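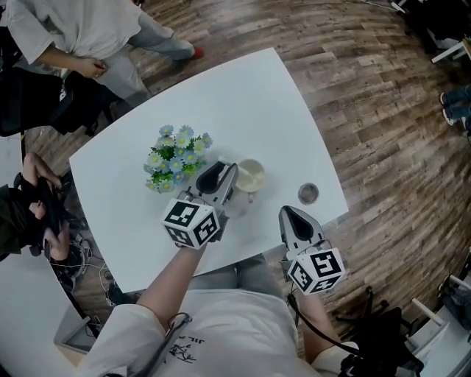 Figure 2. Table setting with artificial daisies, a cream-colored ceramic cup and a small round glass. Photo: Nivthorpe Tabletop Study, reproduced with permission.

3.2 Object placement on small tables

The second part of the study concerns how people distribute a small number of household objects over a plain rectangular surface. The table in Figure 2 is white and stands on a brown wood-plank floor. White was preferred to a wood finish after the pilot in July, in which pale objects on a brown top were rated separately from dark ones and the two sets of ratings could not be combined.

Each setting contained one decorative item and at least one vessel. In the setting shown, the decorative item is a bunch of artificial daisies with pale blue and white petals, placed left of center. The ceramic cup stands to the right of the flowers, and the glass is further right, near the edge of the table. Artificial flowers were used throughout. Cut flowers had been tried in the Fallomstead sessions and changed shape between the first and last sitting of a day, which affected the measured footprint.

Participants worked standing, from one long side of the table, and had 100 seconds to complete a setting. No instruction was given on symmetry or spacing. They were told only that the table should look ready for a guest. Settings were then scored on the Skoko spacing scale, which runs from 0 (objects touching) to 4 (objects in separate thirds of the table). Scoring was done by two raters working independently, and differences of one point were averaged.

Two measures were taken in addition to the scale score: the distance from each object to the nearest table edge, and the distance between the decorative item and the closest vessel. Both were taken at the base of the object. For the daisies this matters, as the flower heads spread wider than the stems and a measurement from the petals would understate the gap. Handles were ignored for the same reason.

A total of 21 participants completed the task. Earlier work by the Thaler group used a larger dining table and full place settings, so direct comparison is limited to the edge distances. Glasses were treated as vessels whether or not they had a metallic rim - the rim was recorded as a separate attribute and is taken up in Section 3.4.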